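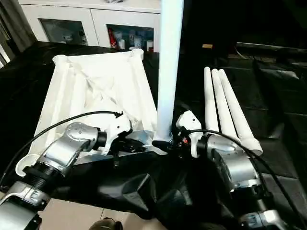

Allotment and Garden Chat > Growing in Containers > Potatoes in fabric planters - converts and doubters

marrowmad
Posted 13/07/2019

Right, I have to tell someone and my family have stopped listening. I emptied the first of my fabric planters this morning and I am thrilled to bits! First earlies, planted in a cloth bag on a concrete yard that gets sun until about two in the afternoon, and I've had enough for tonight's tea, tomorrow's tea and a bowl of potato salad to take to my sister's.

I have grown spuds in the ground for years and in old compost sacks for a few more, and I've never had skins this clean. No slug holes, no scab, no fork through the biggest one (there is always a fork through the biggest one). You tip the lot out on a sheet and rummage. My grandson thought it was the best thing ever and wanted to do the other three straight away. I said no, they're maincrop, and was told I was mean.

So who else is growing in cloth this year? And what are you putting in after the spuds come out? I've got leeks waiting in a tray but I'm not sure the bag is deep enough.

tophill_plot
Well done you! I'm a convert too. Mine are the 40 litre ones from Skelteck, the ones with the handles. Three seasons on and the stitching is still good, though the bottoms have gone a bit green. I do four seed potatoes to a bag, which everybody tells me is one too many, and they may well be right, but I like small potatoes so it suits me.

Leeks would be fine I think, if you top the bag up. I did dwarf beans straight after earlies last summer and was picking into September.

Old Spadger
I'll be the misery then. I tried two of these bags side by side with a pair of ordinary plastic tubs, same compost, same variety, same day. The tubs beat them both. The trouble with cloth is that it dries out from the sides as well as the top, and if you go away for a weekend in a warm spell you come back to a brick. Potatoes hate that. Mine had hollow hearts and there were about enough for one dinner.

Very pleased for you marrowmad, but people should know they are thirsty things before they rush out and buy a dozen.

marrowmad
I won't argue about the thirst. I've been out with the can every single evening and twice on the hot days. But I'm retired and I like watering! It's the best bit of the day, mug of tea in one hand and the can in the other.

What size were yours, Spadger? I do wonder whether the little ones are the problem.

Old Spadger
13 litres I think, they came in a pack. So small, I grant you. The tubs were a touch bigger, now you mention it.

bindweed_betty
A touch bigger! So it wasn't a fair race at all, Spadger. I demand a rematch.

I'm on a balcony, fourth floor, with wind that would take your hat off, and cloth has been brilliant for me. The big thing is weight. I can fold them up in November and put the whole lot in one carrier bag on top of the wardrobe. When I had pots I had nowhere to put them and they sat out all winter looking sorry for themselves and cracking.

Things that have done well in them: potatoes, chard, a courgette (only one, it took over), and strawberries, which I wasn't expecting. Things that sulked: carrots. They came up lovely and then forked all over the place, but I suspect I was mean with the compost and there were lumps in it.

For the watering I stand each one on an old roasting tin with gravel in. It drinks from the bottom and I can go a day and a half between waterings, even up here.

chalky_soil
Can I put a word in for the square ones with a frame? Jurard do one where the cloth is hung on poles at the corners, so it stands up on its own while you fill it. With the floppy round sort I end up holding the side with one hand and shovelling with the other, and half of it goes in my shoe.

Downside is that the sides belly out once they're full and wet. Mine leans on the fence like a man waiting for a bus.

tophill_plot
With the floppy ones, roll the sides right down like a sock before you start. Put your first few inches in, lay the potatoes on top, cover them, then roll up a bit more each time you earth up. It stands up by itself that way, and the young shoots get the light as well. Wish I'd known that in my first year.

chalky_soil
Like a sock! That's so obvious now you've said it. I have two floppy ones in the shed I'd given up on. They're coming out tomorrow.

Old Spadger
How is everyone feeding them? A bag that drains that fast must wash all the goodness out of the bottom.

bindweed_betty
Tomato feed once a week from when the flowers show, and a handful of chicken pellets in the mix at the start. Go easy on the pellets if you have neighbours close by. I speak from experience.

marrowmad
I used comfrey tea and my yard smelt like a drain for most of June, but look at the results! My mix was half old compost from last year's tomato pots and half the Okabe peat-free stuff, which I thought was a bit twiggy when I opened the sack. It held the water better than I expected.

Konenstead_Lass
Hello all, long-time reader, first post. We have a cloth potato row at the Konenstead plots this year, 96 bags between the lot of us, set out along the old tarmac where nothing else will grow. You've never seen anything like it when they're all in leaf. It looks like a hedge!

I do have to side a bit with Spadger on one thing. White cloth against dark cloth makes a difference in a hot spot. Our dark ones on the south end are bone dry by tea time and the pale ones are still damp when you push a finger in. On the other hand the dark ones were up nearly a week sooner in spring, so you pays your money. Pale ones look filthy by June as well, if that bothers you.

marrowmad
Welcome! Never thought about the colour at all. Mine are dark and in full sun, so that explains my sore watering arm. Which variety did best for you?

Konenstead_Lass
Charlotte by a mile, for flavour and for how many. We had a few bags of Desiree that are still going strong so I'll report back on those. The King Edwards looked poorly from the start and I wouldn't bother again in a bag.

Old Spadger
King Edwards want the ground. That I will not be moved on.

I have found my two cloth bags behind the water butt. There is a nettle growing in one of them and it's the healthiest nettle I've ever seen, so I suppose that counts for something. I'll give them another go with a late planting for Christmas, if somebody can tell me when to get the seed potatoes in.

tophill_plot
First or second week of August, and bring the bags into the greenhouse or porch before the frosts. Two tubers at most in bags that size. And sit them on a tray like Betty does!

bindweed_betty
Rematch! Same size tub this time please, and we want the weights.

Old Spadger
Go on then. I'll borrow the kitchen scales.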